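## How a robot hand practices inside a computer

A robot learns to grab things by trying many times. Real tries are slow, and real parts break. Farzana Butt and Jawad Usmani at Blackburn run the tries in a simulator, a computer program that copies how objects move. Their project is called Brindard.

The program draws what a camera near the gripper would see. The gripper is the robot's hand. It has two fingers.

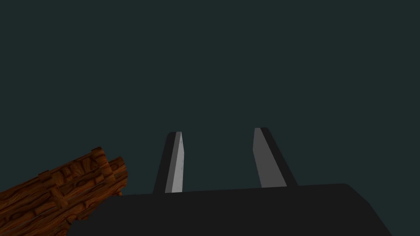
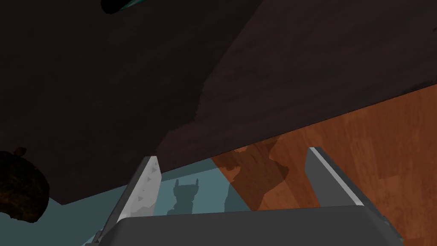 Both fingers are open in these views.

The robot gets only views like these. It must work out how far away the wood is and when to close its fingers. A good grab scores one point. A miss scores zero.

In August the team tested two ways of training. With plain, even light in every practice run, the robot made 29 good grabs out of 87 tries. With light that changed from run to run, it made 75 out of 87. The team thinks changing light teaches the robot to ignore shadows. They have not tested this on a real gripper yet.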